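**招聘:布料抓取单元维护技术员(一名,全职)**

Trilthorpe 是一家小型的自动化公司,我们的车间在 Ralcombe。车间里有一个单元叫 Prurkis,它的工作是抓取、展开和折叠布料。单元由一台机械臂、一个两指夹爪和一个装在腕部的小相机组成。目前由 Szymon Szewczyk 一个人负责它的维护,他从三月起同时负责另外一个项目,所以我们需要一位新同事来接手日常的部分。

申请截止日期为 2020年8月28日。

## 您的工作内容

您每天大部分的时间会在单元旁边,不在办公桌前面。主要的工作如下:

- 开机前检查夹爪手指:两个指尖是否对齐,指垫有没有松动,表面有没有磨损和灰尘;
- 清洁和更换指垫,更换以后重新设定夹爪的零点和闭合力;
- 检查腕部相机的固定螺丝和线缆,必要时重新做手眼标定;
- 测量台面的高度,在程序里修正下探的深度。台面改动以后必须重新测量;
- 挑选和更换测试用的布,有脱线的布要单独放,并且在记录本里写明;
- 处理停机。简单的故障自己修理,电气柜内部的故障先断电,再通知 Szymon。

布料比硬的零件难处理一些。边缘有几层叠在一起的时候,夹爪闭合的位置差一点,夹到的层数就不一样。指尖如果太低,会碰到台面;如果太高,只能夹到空气。因此调整这个单元需要耐心,也需要习惯一次只改一个参数。

更换指垫的步骤目前写在一张纸上,内容不完整。我们希望新同事在第一个季度内把它整理成正式的文件,中文或者英文都可以。

夹角部和折边的工作距离大致是这样的:
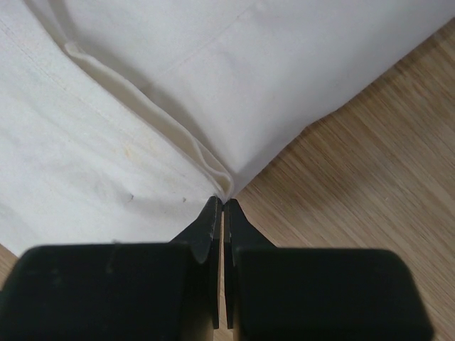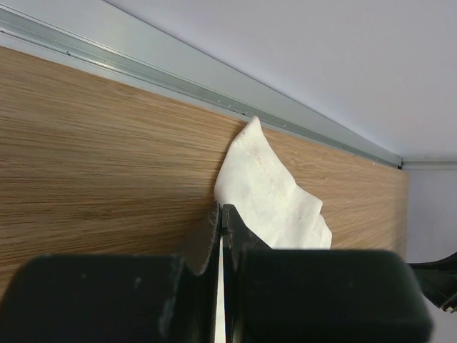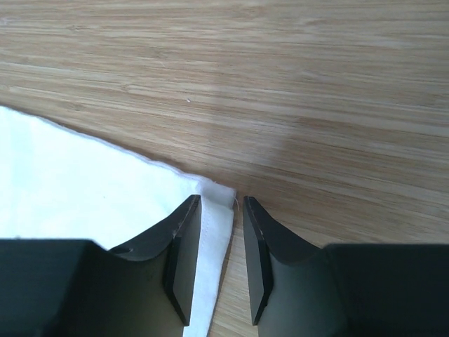
Timothée Brunet 读了草稿以后提出,应该把夜间的情况也写清楚:夹爪的零点在长时间运行以后会有偏移,早班的人如果不检查就直接启动,上午的数据可能都要作废。他的原话是,“我宁愿晚开机半个小时,也不愿意中午再重新标定一次。”我们同意他的意见,所以早班的检查时间已经算在工作时间里面,不需要提前到岗。

## 关于设备的一些数据

上一个维护周期里,单元完成了 1,670 次抓取,其中 391 次需要人工介入。人工介入的原因很多,有的是布滑脱,有的是夹到了两层,也有的是相机的线缆接触不良。我们没有把这些原因分得很细,将来请您建立一个更好的分类方法。

备用的手指现在有 5 套,旧的手指请不要扔掉,我们会对比它们的磨损。

## 我们希望您

- 有机电、自动化或者相近专业的中专以上学历,或者有同等的实际经验;
- 至少有 2 年工业设备维护的经验,品牌不限;
- 会使用扭矩扳手、塞尺和万用表,并且知道什么时候应该停止拧紧;
- 能够读懂电气图;
- 会写简单的脚本是优点,但不是必须的条件;
- 愿意认真写记录。记录的文字不需要漂亮,但是另外一个人第二天要能看懂。

没有接触过布料的申请人同样可以申请。我们会安排两个星期的培训,第一个星期只看和记录,第二个星期开始在 Szymon 的陪同下动手拆装夹爪。

## 工作条件

工作时间为星期一到星期五,早班和中班每周轮换。没有夜班。车间在一楼,工作时需要穿防护鞋,安全培训由公司安排。试用期为三个月,试用期内的工资与转正以后相同。工作服和个人工具由公司提供,您如果习惯使用自己的工具,也可以带来,但是需要先登记。

## 怎样申请

请把简历和一封短信寄到 Ralcombe 车间,信封上写“Prurkis 维护”,收件人为 Zane Ots。在短信里请描述一次您亲自完成的修理:设备出了什么问题,您先检查了什么,后检查了什么,最后怎样确认它已经正常。一页纸就够了,可以附手画的草图。

合适的申请人会被邀请到车间进行半天的试工。试工的内容是拆下一侧的手指,清洁,装回,然后检查对齐。我们不计时。交通费用凭票报销。

如果您对岗位有疑问,可以在工作日下午打车间的电话,找 Zane Ots 或者 Szymon Szewczyk。上午单元在运行,他们可能听不到电话。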